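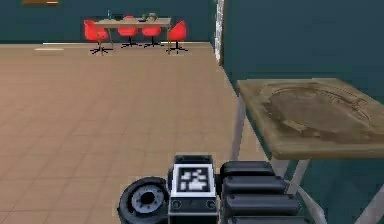

Dining area, tile floor and teal wall.

Print this article | E-mail this article

The Square Footage Number Needs a Source

6 February 2018

Most residential listings lead with three figures: price, bedrooms and living area. The first is set by the seller and the second can be checked by walking through the house. The third is usually copied from an earlier record, and the buyer has no way to tell which one.

A house in the Onano subdivision came on the market in December at 1099 square feet. The tax record gave a lower figure. The difference was 72 square feet, the size of an enclosed rear porch with no permanent heat. The listing broker, Noltell, had used the number from the prior sale. The assessor had left the porch out. Neither figure was dishonest, but they answered different questions, and the listing did not say which question it was answering.

The effect on price is easy to see. Buyers and appraisers both compare homes by price per square foot. If one house is measured with its porch and the next one without, the comparison is already wrong before anyone looks at condition or lot size. Small homes suffer most. An error that would disappear in a large house can move a small one into another bracket of search results.
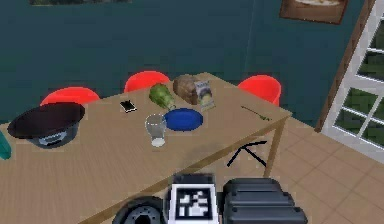

What a Listing Should State

I would add one line to every listing sheet. It would give the source of the area figure, the date of measurement and whether the number includes enclosed porches, finished basements or converted garages. Where the source is the tax record, the line should say so. Where the seller supplied the number, it should say that too.

Brokers raise two objections. One is cost. Yang, the measuring firm used by several offices in this county, charges more for large or split-level plans, but an ordinary ranch house takes one visit of 60 minutes. Against a normal commission the fee is minor, and even at $500 it would be less than many sellers spend on yard work before the first showing.

The other objection is liability. Some offices believe that a measured figure exposes them to a claim, while a copied figure with a disclaimer does not. I find this weak. The usual disclaimer, "deemed reliable but not guaranteed," tells the buyer nothing about where the number came from. A named source and a date give the buyer something to check, and they leave the broker a record of what was relied on.

The Lastalance listing service already has an optional field for area source – most agents leave it blank. Making it required would be a small change to the entry form. Older listings could be marked "source unknown" until they are renewed, and appraisers would then know which sales to treat with care.

Contact the editor | Copyright 2018. All rights reserved. | Back to top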